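Reference > Manufacturing > Plants and processes > Kit packing at Willen

4 Jan 2024
By the editors

Kit packing at Willen

Kit packing at Willen is the operation in which circuit boards, wire harnesses and small wired parts are gathered into sets at the Willen plant of Duletard, a maker of control assemblies for ventilation equipment based in Clarlow. Until the introduction of the Shojaei cell the work was done entirely by hand. It is now divided between a pair of robot arms and a smaller group of packers, whose duties have moved toward loading, checking and correcting.

The term "kit" is used in the plant for one set of parts delivered to an assembly bench. A kit normally contains one board, one harness and one small wired part, although service kits sent to outside repair shops may contain a board and a harness only. The packing room is separate from the assembly hall and shares a door with the parts store.

Background

Duletard opened the Willen plant as a board-testing site. Packing was added later, when assembly moved there from an older building in the center of Clarlow. At first each assembler fetched parts from the store. The trips led to lines at the store window at the start of every shift, and a packing bench was set up so that complete sets could be brought to the hall on carts.

Hand packing was considered light work, but it was repetitive. A packer stood at a bench with open bins on both sides, took one item from each, laid them on a tray and passed the tray to the next person to be bagged. The plant target was 1,000 kits per week. In busy periods packers were borrowed from the test department, which caused regular disagreements between the two supervisors over who should cover the gaps.

Two kinds of mistake were common. In the first, a harness for one board version was packed with a board of another version. The plugs fit, so the error was usually found at the end of assembly, and the unit had to be opened again. In the second, a harness was left out or packed twice. Both were recorded under the same code until the forms were changed, and older records are of little use in comparing the methods.

The Shojaei cell

The cell was put into service in November and took its name from the control software supplied with it. It occupies the space of two former packing benches. Two arms work over one white table, and the layout of the table follows the hand-packing bench closely, with open bins on either side of a tray. Packers who had worked at the old benches asked for the same arrangement so that they could step in without learning new positions. 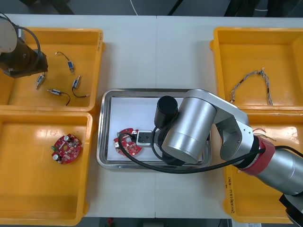 Bins and tray in the packing cell. A gripper holds a round red circuit board on the paper lining of the tray.

The bins are ordinary shop bins, marked by hand. Printed labels were tried and dropped after a few weeks. Packers found them slow to replace when the contents of a bin changed in the middle of a shift, and the marker had the advantage of being on the bench already. The markings are for people only. The software is told what each bin holds through a screen next to the cell, and the person who loads the bin is expected to make the entry before walking away.

The tray is lined with paper. The lining dates from hand packing, when it was used to keep boards from sliding, and it was kept when the cell was installed. Sheets are changed at the start of a shift and whenever one is creased or torn.

Handling of boards and harnesses

Boards were the easier of the two main parts to automate. A board is stiff and keeps its shape, and the arm can be taught a few places on its edge where the fingers may close without touching components. Plant rules treat the tall capacitors and the connectors as no-contact areas for both people and grippers. The rule existed on paper for years, but packers report that it is followed more closely now that the same limits are shown on the cell's screen.

Harnesses proved harder. A harness has no fixed shape. It twists in the bin, its ends catch on those of its neighbors, and a pull on one wire can bring up a second harness along with the first. The solution adopted at Willen was to take hold of the harness where the wires are gathered together under a sleeve. The fingers close near that point and the loose ends are left to hang or trail.

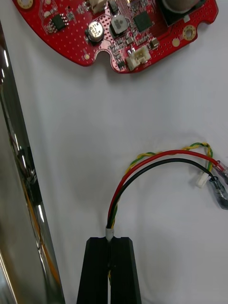 Why can't the harness be picked up by its plug, as many people would do it? The plug is small and joined to only some of the wires, and lifting by it puts the weight of the whole harness on the crimps, so plant rules call for a grip on the bundle.

The same rule now applies at the remaining hand bench. It was unpopular at first among packers who had always worked by the plug, and the wording was softened to allow it for short moves inside a bin.

To limit tangles, harnesses are laid in the bins singly, bent into an arch or hook, with the ends toward the front. Only a few are placed in a bin at a time. Loading is therefore slower than it was when a whole bag could be emptied into a bin, and the time spent on it is the main cost of the new method in labor. A proposal to have the harness supplier deliver parts on racks was studied and rejected on price.

Effect on the staff

No packer was dismissed when the cell was installed. Two positions were left unfilled after retirements, and the borrowing of staff from the test department ended. The remaining packers were placed on a new job description, "cell attendant," which carries a slightly higher hourly rate. The rate was the subject of a dispute that lasted through the first winter, as the company had at first offered it only to attendants who completed a course in the control software. It was later extended to all of them, with the course taken during paid hours.

The daily work changed in several ways. Attendants load bins, enter their contents, look over finished kits and clear faults. A fault may be a harness dropped on the table, two harnesses lifted together, or an entry on the screen that does not match the bin. Most are cleared by moving a part by hand and restarting the cycle. The arms are stopped before anyone reaches over the table, and the stop button is tested at the start of every shift.

Standing time fell, and so did complaints of wrist pain. On the other side, attendants described the work as more broken up. A hand packer could settle into a rhythm and talk with the person at the next bench. An attendant walks back and forth between the store, the cell and the screen and is interrupted by faults at uneven intervals. Stools were placed near the cell but are seldom used for long.

Bin order became a frequent topic at shift meetings. Boards and small wired parts are kept on the left and harnesses on the right. The arrangement suits the arms, but it obliges the attendant to walk around the table when restocking both sides, and a change was requested more than once.

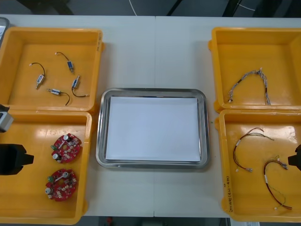 One attendant told the shift meeting that the walking was tolerable and that the real trouble was being called away in the middle of loading a bin, since it was easy to come back and forget whether the screen had been updated. She asked for a light that would stay on until the entry was made. A lamp of this kind was fitted the following spring.

Breaks were also affected. Under hand packing the whole room stopped at the same time. The cell can run on through a break if its bins have been filled, and for a period attendants took turns so that one person was always present. The practice was ended at their request. The cell is now paused at the main break and left running, with one attendant in the room, during the shorter ones.

Checking

The finished kit is checked by a person before bagging. The check takes in the board version, the harness type and the condition of the plugs. The company considered replacing it with an automatic inspection using the cameras already on the cell, and a trial was held in which both methods were applied to 1,802 kits. The cameras were reliable in telling whether a part was present. They were less so with bent terminals and plugs that had been turned under the bundle, which an attendant finds by turning the harness over.

Position matters as well. A board lying near a harness can hide one of its ends, or throw a shadow over it, and the view from the wrist changes as the arm moves. Attendants separate the parts with a finger when they check, and the habit was difficult to reproduce in the cell. 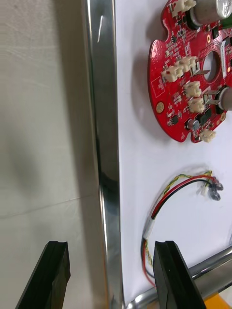 The trial was therefore closed with the hand check left in place. Its results were used in another way. The pictures collected were sorted by attendants into good and doubtful kits, and the doubtful ones are used in training new staff, who go through them on a screen before their first shift at the cell.

Output

The cell is slower than an experienced hand packer on a single kit. Its advantage lies in running steadily, and monthly output at the plant has been set at 4,000 kits, the same as under the old weekly target. Duletard has stated that it does not plan to raise the figure while harness bins are loaded by hand.

One hand bench remains in use. It handles service kits, small orders and any board version that has not yet been entered in the software. Attendants rotate through it by the week, at their own choosing, and the bench is generally the first position to be claimed when the schedule is posted.

See also

Board testing at Willen
Wire harness storage
Clarlow, industry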